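Tultstead Home Forum > Kitchen > Cutting boards and counters

Topic: Oiling a wood cutting board, how often really?

pellmere
Oct 12, 2019
I bought a round maple board in July from the Okoth outlet and the card that came with it says to oil it once a week for the first two months and monthly after that. I have been doing it with plain mineral oil from the drugstore. The board now feels greasy and leaves a film on bread. My old board never got oiled in its life and lasted until the glue gave out at a seam.

Questions for people who have had wood boards a long time. Am I overdoing it? Does it need to sit overnight after oiling? And is there any point in the "board cream" they sell next to it for three times the price?

dunmoor_k
Once a week is too much unless you are washing it several times a day. Oil it when it looks pale and dry. For me that comes out to every couple of months in summer and a bit more often in winter with the heat on.

The film is oil that never soaked in. Wipe the board with a dry cotton rag, stand it on edge for a day, wipe it again. After that go back to normal use and leave the bottle in the cabinet.

hatchcover
Disagree with the above. A new board drinks oil. The first month is when you load it up, and if you skip that part it will cup on you. I've had two cup, both from under-oiling. The film just means you aren't wiping off the extra. Put it on, wait 20 minutes, wipe hard, done.

dunmoor_k
Cupping comes from one face getting wet and the other staying dry. If you leave a board flat on the counter after washing, the bottom can't dry and it will bend no matter how much oil is in it. You can oil only the top every day for a year and still get a cupped board.

hatchcover
Both of mine were stored on edge in a rack.

dunmoor_k
Were both faces oiled?

hatchcover
Top and sides. I'll give you that one.

quarterinch
I run a small shop outside Rurkbridge and sell a few boards at the market every year, so take this for what it's worth. What I tell buyers:

Mineral oil, food grade. Both faces and the edge, all the way around. On a round board the end grain comes out at two places on the rim, and those two places soak up more than everything else put together. Go over them twice.

Warm the bottle in a bowl of hot tap water first. It spreads thinner.

Leave it on edge overnight and wipe it in the morning. If it's still shiny, wipe it again.

I do three coats before a board leaves the shop. Most outlet boards get one quick dip at the factory, so the weekly advice on the card isn't crazy, but two months of it is a lot.

pellmere
Thanks, that helps. I have only been doing the top and skipping the rim. No cupping so far that I can see. I put a ruler across it and there's no light under it. 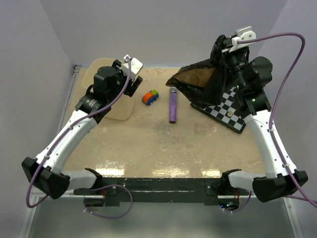

pellmere
Storage is the other thing I wanted to ask about. I have one narrow counter and no rack, so the board usually stays lying flat. It ends up like the round one in the picture, back near the corner of the table with a black plastic bag hanging over the same surface, and I wonder how much the plastic matters. I tend to drop grocery bags wherever there's space, and more than once I've left one lying across the board overnight. Does that trap enough moisture to do harm, or am I worrying over nothing?

sallowbrook
Plastic on a dry board does nothing. Plastic on a board you washed an hour ago will give you a dull patch and maybe a smell. I had mildew spots from a bread bag. Sanded them out with 120 and then 220 and re-oiled, and you can't tell now.

If there's no room for a rack, lean it against the backsplash. A round board will roll, so put something heavy next to it. I use the salt crock.

hatchcover
Or put four rubber feet on the bottom. It lifts it enough for air to get under and it stops sliding when you cut.

quarterinch
Feet are fine but then you only have one usable face. I like being able to flip a board. If you go with feet, use stainless screws, and drill the holes before you oil.

linden_ave
Nobody answered the cream question. Board cream is mineral oil and beeswax. You can make it. One part wax to four parts oil by weight, melt in a jar set in a pan of simmering water, stir, let it set up. I made a batch last winter and it cost me very little for enough to last years. The Tridard tin at the hardware store is the same stuff with orange oil added for smell.

dunmoor_k
The orange oil is why I stopped using it. Onions tasted like furniture polish.

linden_ave
Never noticed that, but I only use my board for bread and cheese.

sallowbrook
Wax does help with water beading. I put it on after the oil has had a night to soak in. On top of a greasy board it will just make it worse, so pellmere should hold off for now.

oldpantry
I'm going to be the contrary one. I have a beech board that is 45 years old. It was my mother's. It has never been oiled by her or by me. It gets scrubbed with salt and half a lemon, rinsed, and stood in the dish drainer. It is flat and it doesn't smell. I think most of this oiling business came in with people selling oil.

hatchcover
One board isn't much to go on. How thick is it?

oldpantry
Just under two inches.

quarterinch
That explains a good part of it. Thick stock moves slower. Boards sold now are often three quarters of an inch, and at that thickness I wouldn't leave one bare. A thick beech board that gets washed quickly and stood up to dry can go without. It will stain more, but that's looks.

oldpantry
It is stained. I don't mind it.

pellmere
Mine is three quarters. So the plan is to wipe off what's on there, leave it alone for a few weeks, then do both faces and the rim and let it sit on edge overnight. I'll lean it on the wall for now and keep the bags off it when it's damp. I may try linden_ave's wax recipe after that.

linden_ave
Use a jar you don't want back. The wax does not come out.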